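The Stop That Didn't Count

The arm that dropped its grip on our bench in October did no harm to anyone. It closed on the rim of a plastic bowl, lost contact with its controller, and kept squeezing until the bowl cracked. The log recorded the run as a success. I have been arguing since then that the last part is the serious one, and I want to set out why.

Our shop, Jultanach, does bench testing for companies that want two-armed robots to handle household goods. The control software on the job was Isora. The job itself was dull: pick up a bowl, put it in another bowl, go back to the start, repeat. We ran 60 cycles in a session. In the session I am talking about, 38 finished clean, and then the grip force reading froze. It held its last value, a perfectly ordinary value, for the next 4 cycles. The software saw an ordinary number and carried on. On the fifth, the bowl broke.

A frozen reading is an old problem. People who run boilers and elevators have known for a long time that a sensor stuck at a normal value is more dangerous than one that reads zero. Zero sets off an alarm. A believable number does not. The usual fix is cheap: put a time stamp on every reading and stop the machine when the stamps go stale. Isora had the time stamps. Nothing in our setup checked them.

When we wrote this up, the first response from the client, Ndlovu, was that the task was low risk. A bowl costs very little. I understand the point, and I think it is wrong. The bowl stands in for whatever comes next. The same arm and the same software are meant to go into kitchens, where the thing between the fingers might be a glass or a hand. If a fault is let through at the bowl stage, it goes along with everything else that passed.

The second response was that a person was standing by with a stop button. This is true – it was me. I watched those 4 cycles with the button in my hand and saw nothing to press it for. The arms moved as they had moved all Thursday morning. A stop button is a good defense against a fault that a person can see. I would not count it as a defense against a bad number in a log, and I don't think a safety case should be allowed to either.

Then there is the word "success." The run was marked that way on the strength of one test, whether the arm got back to its start position. It did, with a cracked bowl behind it. Whoever read the summary sheet would have seen a good session. I would rather have a system that calls too many runs failures and makes me go and look. It wastes my time, and my time is cheaper than a recall.

Some of my coworkers prefer the way Karnura does it, with a second force sensor in each finger and a vote between the two. I have nothing against it. It adds cost and wiring, though, and two sensors on one cable can freeze together. I would do the stale reading check first and spend money afterward.

The work at the table is still bowls, pink, green and blue, and still stacking.
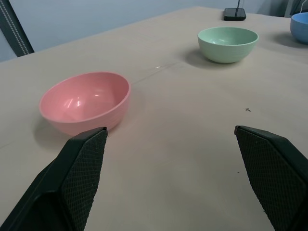
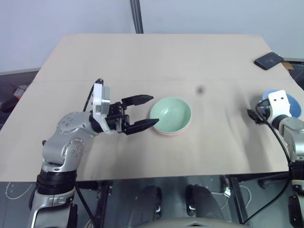

What I Would Change

Three rules, and they are short. A reading without a fresh time stamp is treated as no reading, and the arm opens and halts. A run counts as a success only when the object has been checked as well as the arm. And a fault found on a cheap object is filed at the same level as a fault found on an expensive one.

Ndlovu has accepted the first. The other two are under discussion, mostly over who pays for the checking. My view is that the company selling the robot should pay, and should want to. Until that is settled, I check the bowls by hand at the end of each session and write the result next to the one the software gives.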